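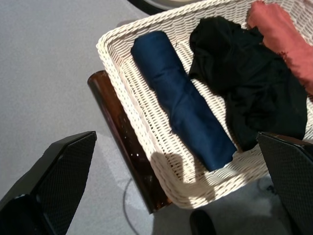

7/21/24. Jirkovness trial unit, third long session. Their leaflet says "sorts and moves soft goods unattended", and I'd like to see the small print on "unattended". We had it on the white wicker basket again. It coped with rolled cloth in April, but the navy one is rolled and the black one next to it is just a heap, and the heap is where I expect the sales talk to stop. The leaflet only ever shows things rolled. Told Masville as much when they rang.

Their quoted figure is 80 per cent first-time picks. No word on what was picked, or under what light. We've logged 168 attempts so far out of a planned 343, and I won't work out a rate until the rest are in.
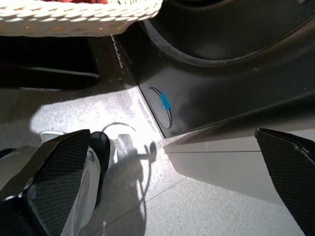
The other thing is the price. Vetside were offered the same kit with 3 years' cover and we were offered one, for the same money. Ask why before signing anything. The manual still has the finger pads listed under two different part numbers, so ordering spares would be a gamble.

Tạ rig stays on the shelf as the fallback until this is settled.

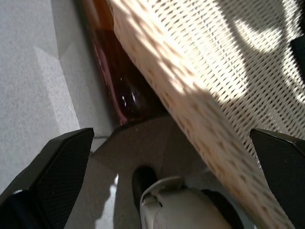
Brown glass bottle by the woven rim, fingers open.

Glass isn't on their list of supported items. Email them and get a yes or no in writing. Also to do: re-run the crumpled cloth with the blinds down, check the log clock.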